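Chapter 6
Friction

6.1 Surfaces in contact

In the stone yard at Akcombe, blocks for the harbour wall used to be dragged to the water on wooden sledges. Dwayne Okafor, who wrote a short history of the yard, found that the men laid wet straw on the track in July, when the ground was dry and hard, and left it bare for most of the winter. They had no theory of friction. They knew that a sledge which would not start in the morning could be kept going quite easily once it had been shifted a foot or two.

Friction is the force that acts between two surfaces when one slides, or tries to slide, over the other. It acts along the surfaces and opposes the sliding. Without it you could not walk across a room, strike a match or tie a shoelace that stayed tied. It also wears out brakes and boot soles, and it turns useful work into heat.

Even a surface that feels smooth is uneven when looked at closely enough. Two surfaces pressed together touch only at their high points, and the area of real contact is much smaller than it looks. Press harder and more of these points meet, so the friction increases. The texture you can see or feel is only a part of the story - two very flat, clean pieces of metal can grip each other strongly.

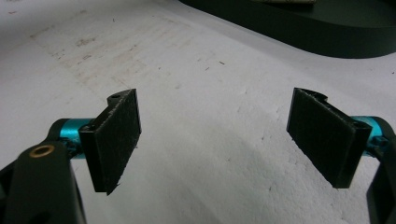

Figure 6.1 Facing pads with a fine, grainy texture, above a smoother white surface.

We need to separate two cases. Static friction acts while the surfaces are still at rest against each other. It grows to match the push, up to a limit. Once that limit is passed the object moves, and sliding friction takes over. Sliding friction is usually the smaller of the two.

Worked case. A loaded sledge weighs 443 N and rests on level ground. A horizontal pull of 140 N keeps it moving at a steady speed. As the speed is steady, the sliding friction must also be 140 N. Dividing the friction by the weight gives 0.32, to two decimal places. This number is called the coefficient of sliding friction. It has no units.

6.2 Small objects on level surfaces

A light object is easy to slide because the force pressing it down is small. Its coefficient may be just the same as that of a heavy one made of the same stuff. 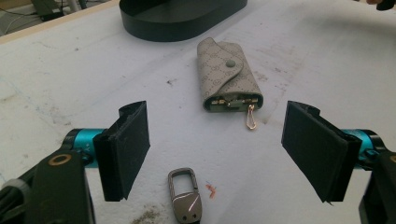
Figure 6.2 A car key fob and a key pouch on a white work surface.

Activity 2 at the end of the chapter asks you to compare several everyday items on a tilting board. Raise one end slowly and note the angle at which each item begins to slip. Repeat each reading, and wipe the board between items - a trace of grease will change the result.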